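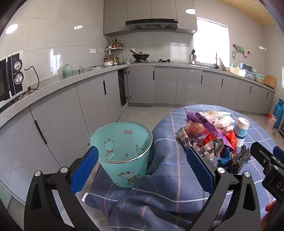 The Small Bin Gospel

Monday, April 12, 2021

Sobia Yousafzai wants me to put a trash can on my kitchen table. A little one, for wrappers and dead sponges, the kind of thing you'd normally walk across the room to throw out. She runs a home-order workshop in Donham called Mokisitz, and the tabletop bin is her opening move. Clear the table into it after every meal, she says, and the rest of the kitchen will follow.

I have my doubts. I've heard the same promise made for drawer dividers, for label makers and for a 90-day plan that I gave up on in the second week. Most of these ideas come down to buying one more container.

Still, the table is where the mess lands. Snack bags, foil packets, a paper cup, the rag you meant to rinse. The counters in a lot of kitchens look fine next to that, with the kettle and the microwave in their usual spots and the sauces on a rack by the stove. Yousafzai's view is that people let wrappers pile up because the real can is under the sink or out in the hall. She may be right. I think some of us would let them pile up anyway.

Wekesa Koech took the workshop and kept at it for 4 weeks. "The table was better," he told me. "Then the bin was full and I had two things to deal with." A small bin needs emptying often, and that job is oddly missing from the handout.

There's also the question of looks. The cute ones, with giraffes and bears on them, are sold for desks and kids' rooms, and I can't say I want one beside my dinner. Koech moves his to the floor when he eats - at which point it's just a short trash can.

Yousafzai is running the workshop again in May. I've agreed to try it for two weeks, using a bin I already own.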